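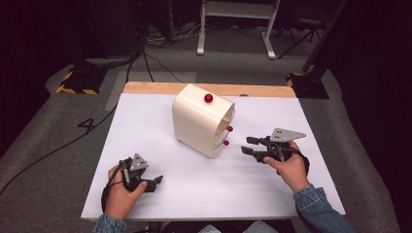 A little cream cabinet with red knobs. Two are on the drawers and one is on top.

Does a small drawer need a knob?

Lots of people will tell you that a knob is just for decoration. Grown-ups who sell furniture say it quite often. Should you believe them? Let's check before we do.

Try this at home. Find a drawer with a knob and open it. Easy. Now open the same drawer without touching the knob, using only your fingertips on the flat front. If the drawer fits snugly, your fingers will probably slide right off. That slipping happens when there isn't enough friction, the rubbing force that helps you grip things.

A knob gives your fingers something to get behind. You pull on the back of it, so you don't have to squeeze very hard. A round knob has another good point: you can grab it from above, below or either side.

So what about a knob on top of a cabinet, where there's no drawer to pull? Be suspicious of anybody who answers too quickly. It might lift a lid. It might be there to carry the whole thing. It might do nothing at all but match the others in colour. You can't tell by looking, and a good scientist says so.

Here is another claim to test: "Shiny things are always slippery." Hmm. Always?
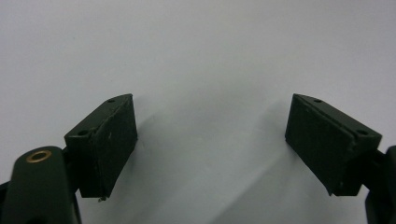

Rub a dry finger on a clean window and it may squeak and stick. Rub it on a glossy magazine and it may glide. Rough things aren't always grippy either — dry sand is rough, and you can skid on it. What matters is both surfaces, the one doing the holding and the one being held, and how hard they press together.

Test it yourself. Pick a drawer and try to open it with a bare hand, then with a woollen mitten, then with a rubber dish glove. Guess first, and write your guess down so you can't change it later! Do each test more than once, because one go might be a fluke.

If your answers don't match what you've read here, try again and ask a friend to try too. Then trust your results a bit more than you trust this page.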